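Gallery page, bench rules, second version (May)

Pasteo sent us a rulebook for running two-arm cells. It is 10 pages long and most of it is sensible, and I signed off on using it. I still don't trust a rule until I've watched someone try to follow it at the bench, so I went down to the Fudthorpe shop with a copy and a pencil. Katherine Correa ran the packing job. Lorcan Fahy kept the log, as he does, and disagreed with me about nearly everything.

The rules we were looking at are the ones on containers, shared space and "known start condition." That last phrase turns up on almost every page and is defined on none of them. Severin Widmer tells me it was clear to the people who wrote it. I'm sure it was.

## At the bench

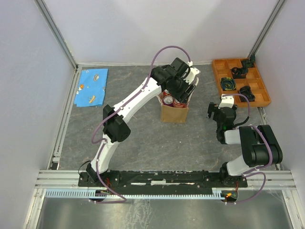

Rule 4, shared space. One gripper over the paper bag and its red cans, the other arm folded back by the tray. The book says the second arm should be "parked clear." Clear of what, and by how much? Lorcan calls this parked. I'd want a position written down.
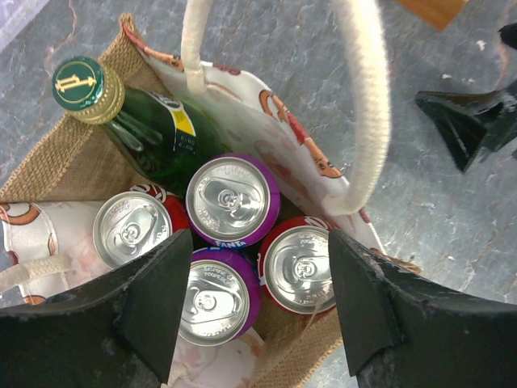 Rule 7, packed containers. Four cans and a glass bottle in a jute bag, with the fingertips in among them. The rule treats glass and aluminum as one class of "rigid drink item," and I don't think anyone who has swept up a bottle would have written it that way. Also note the rope handle. Handles get no mention at all.
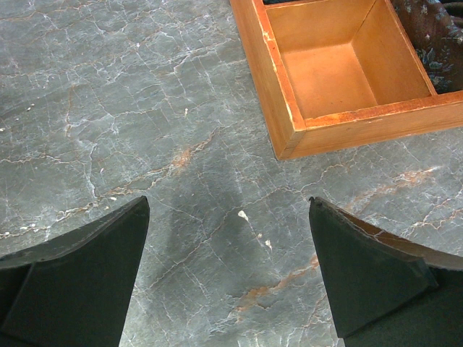 Rule 9, condition of fixtures. There's a chip in the rim of the wooden box and scuffs further down the same edge. The book wants fixtures "free of damage likely to affect the task." Katherine says it's fine. She may be right, but the rule doesn't help her prove it.

## What I'd change before anyone calls this a standard

- **Define the start condition.** A list of what goes in the cell, where it goes, and which compartments should be empty. One side of paper. If it needs more, the job is too loose to be under a rule in the first place.
- **Split glass from cans.** Separate grip limits and a separate stop rule. Apostolos Sarantis wants to ban glass from the cell altogether, and I'd sooner see a proper limit than a ban people will work around by the second week.
- **Say something about soft parts.** Handles, linings, folded cloth. These move when you touch something else, and a check that only looks at the hard items will miss them.
- **Name a parked position.** Joint angles, in the job sheet, the same for every shift.
- **Put a size on damage.** I don't much care what the number is. "Likely to affect" is a phrase for lawyers.
- **Check the finger pads by touch as well as by eye,** with power off and the lockout on. The book has this as a yearly item. Too long.

## On the numbers

The cover letter says the rules were tried over 561 runs at Skokside before they came to us. Fine, but I asked what was in the containers and got back a chart of cycle times. If all those runs used the same bag with the same load, they tell me the rules work for that bag. Lorcan thinks this is unfair and that I'd say the same about 800 runs. I would, if they were all alike.

I have also asked for the stops. How many times did somebody have to open the cell and put a thing back by hand? The letter doesn't say, and the log form they gave us has no box for it. We've added one in pen. Please use it, even for small stuff, even when it was your own setup that was off.

## Where it stands

Kosmas Stergiou has my marked copy and is taking it back to Pasteo. Until he has an answer we run under the old Gill sheet for anything with glass in it, and under the new rules for cans, cloth and boxes. Yes, that means 2 sets of paper on one bench. I don't like it either.

Rules 1 to 3 (guarding, lockout, who may enter) I have no quarrel with. They say what to do, they say who does it, and Katherine could follow them without asking me what they meant. Rule 12, about keeping records "as appropriate," I've simply crossed out.

Comments on the draft go in the folder by the cell door. Sign them, please. Last time I got a full page of good points on Rule 7 with no name on it and had no way to ask what the writer meant by "upper grip."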